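Filed under: Course Notes / Weaving for Beginners / Stripes and Checks

Week 4 handout: how a check gets made, and how to plan one

Right, last week ran over and I promised I'd write up the part I gabbled through at the end. So these notes start with checks, go back a bit to stripes, and finish with the sums for your own sampler. If you missed the session, read the stripe bit first and then come back up.

A check is two sets of stripes crossing. I know that sounds too simple, but it's worth sitting with for a minute, as most of the muddles I saw on looms last week came from thinking of a check as a lot of little squares that need placing one by one. You never place a square. You put stripes in the warp (the threads that run the length of the loom, the ones you fixed when you dressed it), and then you put stripes in the weft as you weave, and the squares turn up wherever they meet.

In plain weave each thread goes over one and under one, so where a blue warp crosses a blue weft you get solid blue, and where white crosses white you get solid white. Where blue crosses white you get the in-between shade, which from across the room looks like a paler blue and from close up looks like pepper. So two yarns give you three tones. That's gingham! People are always a bit cross when I tell them gingham is only two colours, and then they go home and look at a shirt and come back convinced.

Stripes first

The warp stripes are decided before you've woven anything, and you're stuck with them. The weft stripes you can change your mind about right up to the moment you beat them in. My advice is to be dull in the warp and have your fun in the weft until you've got a couple of pieces behind you.

Write your warp order down as a list. Something like: 32 blue, 4 white, 8 blue, 4 white, and so on across. Then cross each one off as you wind. I use the back of an envelope and lose it, so please use your course folder.

Odd things happen at the edges. If your pattern repeat doesn't divide neatly into the width, you'll have half a repeat hanging off one side, and you will see it every single time you look at the cloth. Either begin and end in the middle of a plain block, or add a few threads so both sides match. Youssra Benmoussa taught me to start counting from the centre and work outwards, so that whatever goes wrong goes wrong equally on both sides. I've done it that way ever since.

Fine lines and outlines

A thin line in a check is two threads at least. One thread on its own in plain weave shows as a row of dots, because half the time it's hiding underneath. Two side by side fill in each other's gaps and read as a line. If you want a wide stripe to look sharp, put a dark thread or two down each side of it. It's an old trick for tea towels and table linen, and it makes white look much whiter than it is. You can do the same with a brown beside a cream. It doesn't do much for yellow, I've tried.

Double lines are lovely and very easy: two white, four blue, two white. Your eye groups them and the cloth looks far more planned than it was. If you weave the same double line across as you did along, you get a small noughts-and-crosses shape at every meeting point. A few of you found this by accident last week and were very pleased with yourselves, quite rightly.

Beating, and why your squares are oblongs

This was the big one. For a square to come out square, you need as many weft threads to the centimetre as you have warp threads. Beat too hard and the weft packs down, so your squares come out squat. Beat too softly and they stretch into tall oblongs. Neither is wrong if it's what you wanted, but it should be the same all the way along.

Take a ruler and measure a block as you go. Don't trust your eye while the cloth is under tension, it lies to you. Slacken the warp, measure, tighten up again, carry on. And measure again after lunch, please. I can always tell where people stopped for a sandwich.

The sums for your sampler

We're all using the same cotton, so the figures below hold for everyone unless you've brought your own yarn, in which case come and find me.

Width in the reed: 40 cm
Total warp ends: 256
Warp length: 2 metres
Yarn for the warp: 256 ends at 2 metres each, so 512 metres

The weft will take less than that, because you can't weave the first and last bits of the warp. There are 2000 metres on each of the big cones in the cupboard, so nobody is going to run short of blue. The white is on smaller cones. Wind yours off on to a bobbin before someone else has it.

You'll lose a bit of width as you weave (the edges pull in) and then a bit more in the wash. Don't fight it with a stretched-out weft or you'll get loops at the sides. Lay each weft in at a slant, or in a little hill, then beat. The slant gives the thread enough spare length to go up and down over the warp without dragging the edges with it.

Finishing

Wash it. I mean it, cloth straight off the loom is only threads lying next to each other, and it's the warm water that makes them settle. Wash it warm, with a bit of soap, and squeeze it gently. Press it while it's still damp, under a cotton cloth if your iron spits.

Then use it! The number of samplers I've seen folded up in drawers. A check really wants to be on a table, getting creased and pulled about, as that's when you find out how the lines behave. A straight stripe bends over every little fold, and the eye picks it up at once, where plain cloth would hide it. That's also how you learn whether your colours work with the things you'd put on them. Blue cloth is kind to most food but it's wonderful under anything orange, as the two sit opposite each other on the colour wheel and each makes the other look brighter. Carrots, apricots, a marmalade jar, all of it.

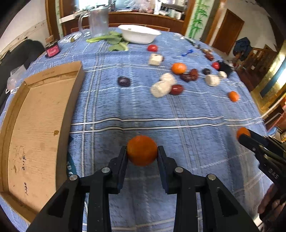

So when you choose your third colour for next week, think about what will end up on top of it. Bring your warp list with the totals added up, a ruler, and a bobbin of whatever you've picked. We'll start on twill once everyone has washed their first piece.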